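**February, Friday – supplement assay, Teddale batch**

Zinc and magnesium capsules from the Astby supplier, second pull. Živko weighed out 30 capsules, shells off, pooled and ground the fill. Label claim is 700 mg total fill per capsule. Mean came in under that, within tolerance, but the spread is wider than the first pull.

- Digest: nitric, block at the usual setting, 2 blanks
- Zinc recovery on the spiked sample fine
- Magnesium reading high in both blanks – suspect the rinse water, not the acid

Re-ran the blanks with water from the Brandon unit. Magnesium dropped back to baseline. Flagged the old cartridge for replacement.

Ashwagandha extract still not done. The Babić method calls for a 17 minute gradient and our column won't hold pressure that long. 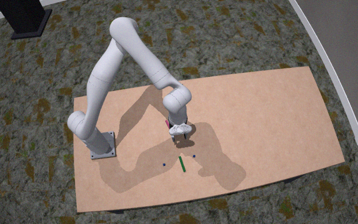
Kastriot wants to try the shorter column at a lower flow before we order another. Fine by me, provided the withanolide peaks still separate. Standards are in the back freezer, top shelf, relabelled.

To do: repeat fill weights singly, colour-code the blank tubes, chase Astby for the certificate on the magnesium citrate.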